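Home | News | Research | Press Room | Contact

PRESS RELEASE – for immediate use

Skenanmont robotics group teaches arm to change its mind halfway through a grab

Skenanmont, February – I've been writing up our group's results for a fair few years now, and I don't often get to send one out with a grin on my face, but this one has cheered up the whole lab. Our new picking method, which we call Dridix, cleared 4000 picks from mixed bins over the winter and dropped far fewer things than the method we were using before. The paper is out now on our website, along with the code and all the pick records (including the embarrassing ones).

So what's new? Most bin-picking systems look at the pile, choose a spot, work out a path and then go for it. If the object rolls or a neighbour gets nudged on the way in, tough luck, the arm carries on to where the thing used to be. We wanted the arm to keep its options open. Dridix picks a favourite object and two runners-up, and it keeps scoring all three while the arm is on its way down. If the favourite starts to look like a bad bet, the arm slides over to one of the others without going back up to the top and starting again.

It sounds simple, and the idea is! Getting it to work took ages. Early versions dithered terribly. The arm would hover over the bin swapping between two objects like somebody who can't choose a sandwich, and we had one memorable Wednesday when it did that until we all gave up and went for lunch. What fixed it was a small cost for changing targets, which gets bigger as the gripper gets closer. Far away, the arm is free to swap as often as it likes. Near the bottom it needs a very good reason.

For the main test we compared Dridix against our own older planner, using the same arm, the same gripper and the same set of 60 household and workshop objects. Each method did 2000 picks. The older planner failed on 600 of its picks. Dridix failed on 260. We counted a failure as anything that came up empty, came up with two objects, or let go before reaching the drop-off point.

The gain was biggest with awkward mixtures, where something shiny sits next to something flat and something see-through. Clear and glossy items are a real nuisance for depth cameras, and a score taken from high up is often rubbish. Looking again from closer in gives the arm a second chance, and it used that chance a lot. With bins full of plain cardboard boxes there was hardly any difference between the two methods, and we say so in the paper. If all you ever pick is boxes, you probably don't need this.

There are limits, and I'd like to get them in before somebody writes to me. Dridix is slower. A pick takes longer because the final part of the descent is gentler, and for some warehouses that will matter more than a few dropped items. It also does poorly with very thin things lying flat against the bottom of a bin, where none of the three candidates is any good and swapping between them doesn't help. We've only tried it with one type of gripper, too, so please don't assume it will carry straight over to suction cups.

The work was done here at Skenanmont with our partners at Tondov, who wrote the scoring software, and Garrido, who lent us bench time and put up with a lot of clattering. Next we're going to let the method learn its own cost for swapping. At the moment we set that number by hand, and I'll happily admit the final value came from plain trial and error.

We're also putting together a starter set of 100 recorded picks for teaching, with a short guide in everyday language. If you run a course or a robotics club and would like to try it before it goes public, drop the press office a line and I'll pass it on.

Recent from the press room
- Tondov and Skenanmont extend their software partnership
- Why we publish our failed picks
- Open afternoon at the robotics lab: how to book

Comments (3)

gripfan: Does the swap cost depend on distance only, or on speed as well?

Press office: Distance only for now. Speed is on the list!

mill_lane: Nice to see the slower pick times mentioned up front. Will the teaching set include failures? 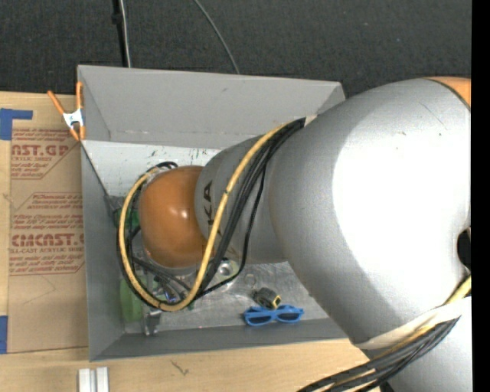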